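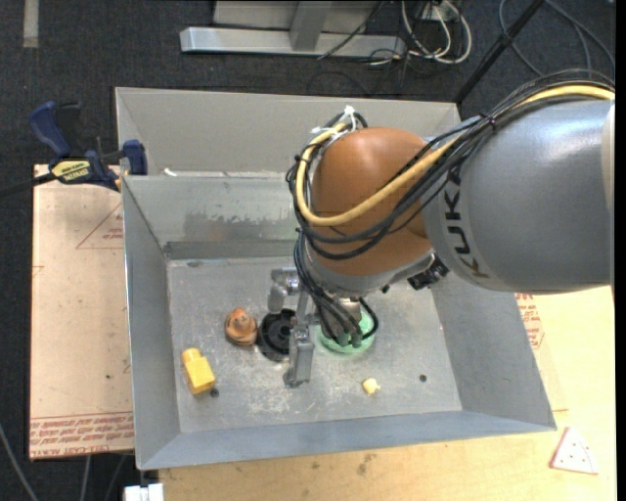
図3.1 灰色の板金製の箱。底面に淡い色の擦り傷と白っぽい汚れ。

第3章 表面が減るということ 摩擦と摩耗の入口

前の章では固体の内部を扱った。結晶、粒界、硬さ。この章からは外側に出る。表面の話。

先に断っておくと、摩耗はきれいな理論にまとまっていない分野である。式はある。ただし係数は測ってみないと決まらない。同じ材料の組合せでも、湿度が変われば結果が変わるし、試験機を替えただけで桁が動くこともある。学生はここで嫌になりやすい。嫌にならず最後まで読んでほしい。演習は章末にまとめた。

摩擦と摩耗は別のもの

よく混同される。摩擦は力、摩耗は量。摩擦は二つの面が滑ろうとするときの抵抗で、摩耗は面から材料が失われること。摩擦が大きければ摩耗も大きい、と思い込んでいる答案が毎年出る。そうとは限らない。ブレーキの摩擦材は大きな摩擦を出しながらゆっくり減るように作ってある。逆に、軽く滑るのにどんどん削れていく組合せもある。柔らかい樹脂を粗い面の上で引けばわかる。

もう一つ、傷と摩耗。傷がついても材料が失われていない場合がある。溝の両脇に盛り上がっただけ、というもの。塑性流動による溝で、質量を量っても変化は出ない。図3.1のような擦り傷も、見た目だけでは材料が減ったのか、押しのけられたのか、何かが付着したのか区別できない。白っぽい筋が削れた跡とは限らず、相手側の材料が移って残ることもある。布で拭く、爪でなぞる、断面を測る。順番はだいたいこの通り。

真の接触面積

平らに見える面も拡大すれば山と谷だらけである。二つの面を重ねると、触れているのは山の先だけ。見かけの面積に比べてごく小さい。この触れている部分の合計を真の接触面積と呼ぶ。

荷重を増やすと山がつぶれ、触れる箇所が増える。山の先では局所的な圧力が硬さ近くまで上がっているので、真の接触面積Aは荷重Wを硬さHで割ったものにほぼ等しい。

A = W / H (3.1)

見かけの面積が入っていないことに注意。煉瓦を寝かせても立てても摩擦力がほとんど変わらないのは、このためである。式(3.1)は塑性変形を仮定している。弾性の場合は3.4節で。

ゴムは例外。覚えておくこと。

例題 荷重160 N、柔らかいほうの材料の硬さが4,000 MPaのとき、真の接触面積はいくらか。単位をそろえる。1 MPaは1 N/mm²なので、160を4,000で割って0.04 mm²。手のひらほどの板を重ねてもこれだけ。計算自体は一行で終わるが、単位の取り違いが多いので途中を省かずに書くこと。

摩耗の分類

教科書ごとに分け方が違う。本書では次の四つで進める。

凝着摩耗。山の先どうしがくっつき、離れるときに弱いほうがちぎれる。似た金属どうしの組合せで出やすい。ステンレスのねじが途中で動かなくなる、あれ。

アブレシブ摩耗。硬い粒や硬い突起が柔らかい面を引っかく。砂の入った軸受。台所の流し。床も同じで、玄関に近いほうから艶がなくなっていく。粒が二面の間に挟まって転がる場合と、片方に埋まって固定される場合があり、後者のほうが深い溝になりやすい。

疲労摩耗。繰返し荷重で表面の下にき裂ができ、薄片になってはがれる。しばらく何も起きず、ある時期から急に進む。点検の間隔を決めるのがむずかしいのはこの型。

腐食摩耗。化学反応でできた膜が擦られて落ち、新しい面が出て、また反応する。海辺の蝶番を思い浮かべればよい。錆と摩耗が交互に、ではなく同時に進む。

実物はたいてい混ざっている。最初は凝着で始まり、出てきた摩耗粉が硬い酸化物になって、そのあとはアブレシブ、という流れが多い。観察したのが途中なのか終わりなのかで判断が変わってくる。

事例 プリルハムの石段

プリルハム(Prillham)の旧市場に下る石段は、中央がくぼんでいる。調査をしたジョアン・ドブソン(Joanne Dobson)の報告では、最も減った段で両端との差が528枚の型取り記録の中でもはっきり読み取れ、しかも手すり側にもう一つ浅いくぼみがあった。下りる人は手すりに寄り、上る人は中央を通る。それが石に残ったという解釈である。

おもしろいのは段の前縁。踏面の中央より前縁のほうが丸く減っている。下りるとき足の前半分に荷重がかかり、同時にわずかに滑る。滑り距離と荷重の両方がここに集中する。次に出てくる摩耗の式そのままの形になっている。

この報告の最終版の日付は2024/02/18。それ以前の版は段の番号が一つずれているので、引用するときは最終版を使うこと。

隣町のリルナー(Rirnar)にも似た石段があるが、こちらは減り方が一様で、くぼみがほとんどない。石が違うのか、使われ方が違うのか。ドブソンは石の粒度を疑っている。筆者は補修の履歴のほうが気になる。五月の市の前に表面をならす習慣があったと聞いたが、記録は未確認。読者の意見も聞いてみたい。

摩耗量の式

滑り距離をL、荷重をW、硬さをHとして、失われる体積Vは

V = k W L / H (3.2)

kは摩耗係数。無次元。重くするほど、長く滑らせるほど減り、硬いほど減りにくい。常識どおりの形をしている。

問題はk。潤滑の有無で何桁も変わる。表から拾った値をそのまま設計に使うのは危い。表の値は試験条件とセットで読むこと。荷重、速度、雰囲気、相手材、このどれかが書いていない表は信用しないほうがいい。

それから、kが一定でいられる範囲には限りがある。荷重を上げていくと、ある所でkが跳ね上がる。マイルド摩耗からシビア摩耗への遷移である。マイルドの側では摩耗粉は細かく、酸化物が主。面は滑らかに見える。シビアの側に入ると金属のままの大きな粉が出て、面は荒れる。色と粉の大きさを見れば、測定器がなくてもある程度の見当はつくく。

測り方の概略

質量を量る。簡単だが、吸湿する材料には使えない。洗浄の手順をそろえないと、油の分で結果がひっくり返る。

断面形状を測る。針でなぞるか、光を使う。溝の両脇の盛り上がりを差し引くのを忘れないこと。忘れると摩耗量を大きく見積もるか、小さく見積もるか。これは演習3に出した。

付録の実験データは、フヌム(Hunum)製の往復しゅう動試験機とマク(Mak)製の天秤で取ったもの。他の装置でやり直した場合、傾向は合っても値までは合わないと思ってほしい。

次節では式(3.1)に戻り、山の形と高さの分布を入れて考える。統計を少し使う。正規分布の復習が必要な人は巻末の付録Bへ。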